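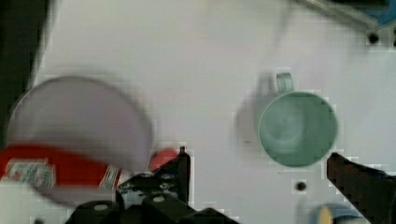

資料室 > Handoretti キッチンコーナー > 設置ガイド > 第4章 食器と小物を並べる

4月
文:Subira Massawe

第4章 食器と小物を並べる

この章では、組み立てが終わったテーブルの上に、食器、おもちゃの食べ物、容器を並べる手順を説明します。テーブルの組み立ては第2章、オーブンの取り付けは第3章に書いてあります。まだ終わっていない方は、先にそちらを読んでください。

使う人が子どもの場合でも、並べる作業は大人が行ってください。慣れるまでは少し時間がかかりますが、急ぐ必要はありません。

4.1 始める前の確認

天板の大きさは、幅1,249ミリ、奥行き867ミリです。壁につけて置く場合は、人が立つ側を必ず広く空けてください。

1. 天板を、かたくしぼった布でふきます。洗剤は使いません。
2. 乾いた布でもう一度ふきます。
3. 天板の穴に、ごみや紙のきれが入っていないことを目で確認します。穴は小さくて、上に物があると見落としやすいです。
4. 小物を箱から出して、床ではなく、別の台の上に一度全部置きます。

注意:穴にフォークやペンの先を入れないでください。ふちが欠けることがあります。

メモ:天板の白い面には、手でさわった跡が薄く残ることがあります。使い方に問題はありません。気になる場合は、手順1と2をくりかえしてください。

4.2 マグを置く

マグは、この章で一番最初に置く物です。マグの位置が決まると、皿と鉢の位置も決めやすくなります。

1. マグの中に何も入っていないことを確認します。小さい食べ物のおもちゃが中に残っていることが、よくあります。
2. マグを、底を下にして天板に置きます。
3. 持ち手を、使う人が取りやすい方向に回します。右ききの人は右、左ききの人は左が基本です。
4. 指で軽く押して、ぐらぐらしないことを確かめます。穴の上に底がかかっているときは、少しずらしてください。

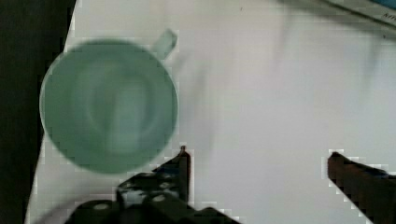 図4-1 淡い緑色のマグを上から見たところ。持ち手は右上を向いている。

注意:マグを天板の端ぎりぎりに置かないでください。手のひら一つ分は内側に置くことをおすすめします。练習の途中でひじが当たって落ちる事故は、ほとんどが端の近くで起きます。

片づけの練習をするときは、マグをわざと横に倒して始めてもかまいません。その場合は、倒したマグが転がらないように、持ち手を天板につけてください。

4.3 皿と鉢を置く

皿は平らな物、鉢は深さのある物です。この二つは役割が違いますので、近くに置いても重ねないでください。

1. 皿を、天板の奥のほうに置きます。
2. 鉢を、皿より手前に置きます。鉢は小さいので、手前にあるほうが取りやすいです。
3. 鉢の中に、細かい食べ物のおもちゃを入れます。ふちより高く入れないでください。
4. 大きい食べ物や容器は、皿の上に置くことができます。はみ出してもよいですが、重いほうが皿の中に入るようにしてください。
5. オーブンのとびらが開くことを、もう一度確認します。鉢がとびらに当たるときは、鉢を動かします。オーブンは動かさないでください。

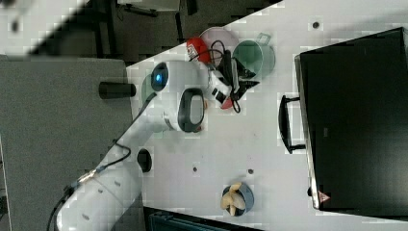 図4-2 青みのある灰色の小さい鉢と、奥にある淡いピンクの皿。

メモ:細かい物を鉢に入れるときは、一度に多く入れず、手で少しずつ入れるとこぼれません。こぼれた物は先に拾ってから、次の手順に進んでください。

注意:皿のふちにひもやコードがからんだまま皿を持ち上げると、ほかの小物もいっしょに動きます。皿を持つ前に、ふちを一周見てください。

4.4 水切りかごと調味料の容器を置く

水切りかごは場所を多く使いますので、天板の左側に置きます。調味料の容器は、立てて置く方法と、皿の上に寝かせて置く方法があります。立てると倒れやすい容器は、最初から寝かせてください。

1. 水切りかごを左側に置き、長いほうを使う人から見て取りやすい向きにします。
2. 容器のキャップが閉まっていることを、指で回して確認します。
3. 容器を寝かせる場合は、ラベルを上に向けます。ラベルが見えると、片づけるときに名前を言う練習ができます。
4. 果物のおもちゃを、皿と手前の端の間に置きます。くっつけないで、指が入るすき間を残してください。
5. 全体を真上から見て、穴の上に重なった物がないか確かめます。
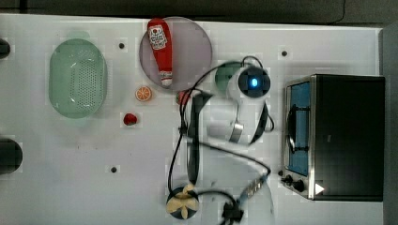

果物のおもちゃは、最初から水切りかごの中に入れておいてもよいですか。

最初の練習では、天板の上に直接置くことをおすすめします。かごに入れるのは練習の目標になりますので、二回目からは半分だけかごに入れて始めると、少しやさしくなります。

4.5 片づけの順番

終わったあとは、並べたときと反対の順番で片づけます。

1. 果物のおもちゃを集めて、水切りかごに入れます。
2. 調味料の容器を、皿から別の場所へ移します。
3. 鉢の中の細かい物を袋にもどし、袋の口を閉じます。
4. 皿、鉢、マグの順番で、箱に入れます。
5. 天板をふきます。

細かい物がなくなったときは、まずマグの中とオーブンの中を見てください。それでも見つからない場合は、補充用の部品93番を注文できます。注文の窓口はStirnsteadのNeema Nyandaです。

注意:ぬれたままの食器を箱に入れないでください。箱の底の紙がやわらかくなり、次に持ち上げたときに抜けることがあります。

次の第5章では、同じ小物を使って、二人で行う配膳の練習を説明します。

関連する項目
・第2章 テーブルを組み立てる
・第3章 オーブンを取り付ける
・第5章 二人で配膳する
・Gramow 収納箱の折り方
・補充用の部品の一覧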